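Pulled the Kanell out of the drawer again this morning. It had been running fast since February, and last night I put it on the timing machine dial up, crown down and crown left. Dial up it gained 6 seconds a day. Crown down was worse, and amplitude stayed under 300 degrees in every position, even on a full wind. The beat error was small enough to leave alone.

Barış thinks the mainspring is tired. I suspect old oil on the escape wheel – the trace had a slow wave in it that a weak spring would not give.

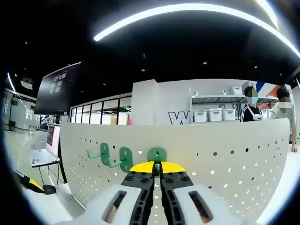
Tirine, 15 May 2020

Stripped the movement down to the train. Third wheel lower pivot was dry, with a brown ring around the jewel. Cleaned everything twice, pegged the jewels, and oiled the pallet stones with the Cidex. Hacer lent me her finer oiler, as mine leaves too large a drop.

Back on the machine after assembly: plus 4 dial up, trace flat. Crown down still needs work. Will let it run overnight before I touch the regulator, then order a mainspring from Güler if amplitude has dropped by morning.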